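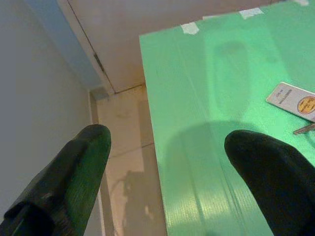

The gripper over the green sorting surface at Lundley, with a tagged key at the right.

Key return desk at Lundley gets a robot arm, and staff get new hours

By Annatjie Potgieter
July 22, 2022

The property management company Lundley has started to use a robot arm in its key room, where the keys of rented apartments are received, checked and put back in storage. The company manages apartments in 224 buildings, and the keys come back each time when a tenant moves out, a plumber finishes a job or a cleaner ends a shift.

Until this summer the work was done fully by hand. An employee took each key from the return box, read the tag, looked for the record in the computer and carried the key to its hook. Now the arm picks up the keys one by one from a green surface and holds the tag in front of a reader. After this it drops the key in one of nine trays. The employees still hang the keys on the hooks, and they still decide what to do when the tag and the record do not agree.

The system was delivered by Hiltar, a small automation firm, and the software which connects it to the key records is called Prelusow. Lundley did not want to tell the price.

Nomvula Hlongwane has led the key room for six years. She said that the first two weeks of July were difficult.

"We had the old work and also the robot, because it was learning and we had to show it keys all day," she said. "I went home more tired than before. This week it is better."

According to her, the most problems come from the keys which lie partly under their own tag. The arm must decide if it takes the tag or the metal part, and a small key is easy to push away. Keys on big rings are not given to the robot at all. These go in a separate box and are handled by a person, the same as the electronic door cards.

Rhun Phillips, who installed the arm for Hiltar, explained that the color of the surface was changed two times. The first one was gray, and the camera did not see gray keys on it very well. The second one was white and had the same trouble with white tags. The green was chosen in the third week of testing. Mr. Phillips said he will come once a month to check the fingers of the gripper for wear, and the staff can call him between the visits.

For the employees the biggest change is the timetable. The key room had an evening shift, from 2 p.m. to 10 p.m., mostly for returns that arrive after office hours. From next month there will be no evening shift. The arm will work alone until the box is empty, and the trays will wait for the morning team. The morning will start at 6:30 instead of 8, so that all keys are on the hooks when the first contractors come.

Not everybody is glad with this. Siamak Nikzad worked in the evenings for three years because his wife works during the day and they have two small children. He was offered a place in the morning team or a place at the tenants' phone line, which is open until 8 p.m.

"I took the phone line," Mr. Nikzad said. "The pay is the same, but it is a different kind of day. With the keys I could listen to the radio. On the phone, people are often angry before I say hello."

He lost also the evening supplement for the last two hours of the shift. Lundley agreed to pay it until the end of the year to everyone who had it, and after that it stops. Some employees have asked for a longer period, and the talks about it are not finished.

Dorian Royer, the operations manager, said that no one was dismissed and that this was promised to the staff in writing before the arm was ordered. Of the 25 people who work in keys and access, four have changed to another task. Two of them now visit the buildings to replace old tags, a job that was always delayed before. The robot made this job more urgent, as it cannot read a tag that is scratched or written by hand.

"We had tags where only Nomvula knew what was written," Mr. Royer said. "When she was on vacation, we waited for her."

At the moment the arm handles 60 keys in one hour when the tags are in good condition. Mrs. Hlongwane said that an experienced person is faster than this, but such a person also answers the door, looks for missing keys and eats lunch. She is more interested in the mistakes. In the old way, a wrongly hung key was sometimes discovered only when a contractor stood before a closed apartment. She writes now every mistake in a notebook, from the robot and from the team, and she wants to compare the two lists in the fall.

She would like also that the robot table is moved further from the door. People who bring keys stop to look at it, and then there is a line in the corridor. A few tenants have tried to give their key directly to the arm. Mr. Phillips will put a low barrier next week.

The company has a second key room in its Xaba office, where the work stays manual for now. Mr. Royer said that a decision about it will be made after the results of the first six months, and that the employees there will be asked for their opinion before anything is ordered.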